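Course handout 4: Shadows and ambient light in rendered images
Prepared by Sveva Zanetti

1. Direct light
A point light gives a hard shadow edge. An area light gives an umbra, where the light is fully hidden, and a penumbra, where part of it is still visible. The penumbra widens with the size of the light and with the distance from the blocking edge to the receiving surface.
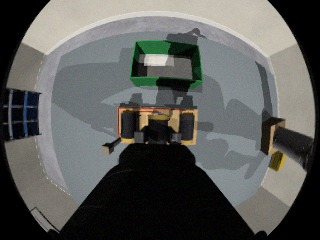
Figure 1. Open green bin, rendered from above. Interior walls range from bright green to nearly black.

2. Ambient term
With direct light only, any point that fails the shadow test is black. The usual fix is a constant ambient term, k. It is cheap and it flattens corners. Ambient occlusion scales k by the fraction of the hemisphere that is open at each point.

Use 300 hemisphere samples per point for the Ostunden exercise. At 21 samples the noise is plain on flat surfaces - try both and compare. 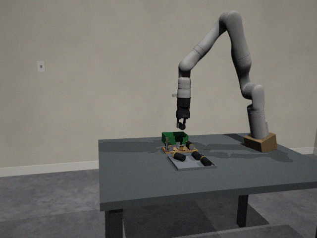 Figure 2. Rendered arm on a wood-colored base block. Matte surfaces.

3. Diffuse surfaces
A Lambertian surface reflects in proportion to the cosine of the angle between the normal and the light direction. The viewing direction does not enter. Clamp negative values to zero before adding the ambient term. 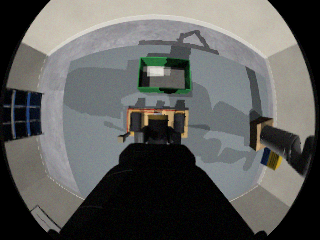
Figure 3. Grey tabletop from above, with a darker shadow beneath and around the green box.

4. Shadow maps
Depth is stored from the light's position and compared at shading time. Too small a bias gives striping; too large a bias detaches the shadow from its object. Start with the bias given in the Trereo notes.

Problem set due in June. Submit code and one plot of error against sample count.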